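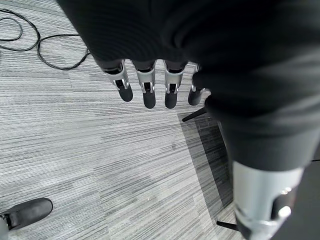

*Gray and charcoal streaked carpet, Drellthorpe showroom.*

# Small Vanity Display: Common Questions

Updated Tuesday, January 17, 2023

**Which vanity is on display at Drellthorpe?**

The Briluna compact, in dark charcoal with two flat doors and the beige-gray stone top. The basin is the white rectangular one and the faucet is matte black. We have one set up on the floor. Other finishes are available as samples at the desk.

**What does it cost?**

The vanity with top and basin is $2,420. The faucet is $302 and is sold separately. Delivery inside the county is $85. Installation is quoted by whoever does the work.

**Do the doors have handles?**

No. Both doors are flat. If you would like handles added, ask before you order. Doors that have been drilled can't be returned.

**Can I put it on carpet like you have?**

We don't recommend it for a bathroom. The showroom has carpet throughout and the display is not plumbed in. At home, tile or sheet vinyl is easier to wipe up and easier to level on. The cabinet stands on legs, so you can get a mop under it.

**How do I level it?**

Set a level on the stone, first side to side and then front to back, and adjust the feet on the legs. Do this before the drain is connected. If your floor is badly out, use plastic shims and trim them flush.

**How much can I keep on the top?**

Less than you might like. The basin takes up a good part of it, so plan on a mug for the toothbrush, the toothpaste, and one other small thing.

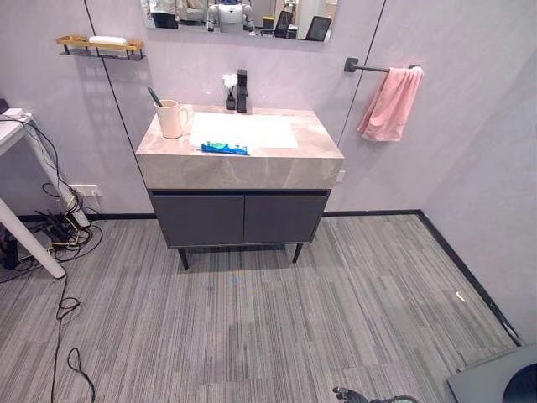

Soap is better on a wall shelf if you have room for one. A bar left on the stone makes a ring, and the ring takes some scrubbing. Everything else can go in the cabinet.

**Is the gold-toned shelf included?**

No, the shelf is from Davlow and is ordered separately. It mounts on the wall with two screws. Use anchors in drywall. The rail keeps small things from sliding off, but it isn't meant for heavy bottles.

**What about the mirror, the vase and the mug?**

The mirror can be ordered. The small items are for display only and we don't keep stock of them. For the vase, try Cha on the lower level - they carry several in black.

**How do I clean the stone?**

Warm water, a little dish soap and a soft cloth. Dry it afterward. Don't use vinegar, bleach or a scouring pad. Wipe up toothpaste the same day.

**And the black faucet?**

Damp cloth, then a dry one. Hard water spots show more on matte black than on chrome. If you have hard water, wipe it down every day or two.

**Can I open the doors and try things on the display?**

Yes. Please put items back on the countertop or shelf when you are done.

**Who do I contact about an order?**

Ga-eun Seok handles vanity orders, extension 221. Have your order number and your wall width ready. Lead time questions go to her as well - the desk doesn't have those dates.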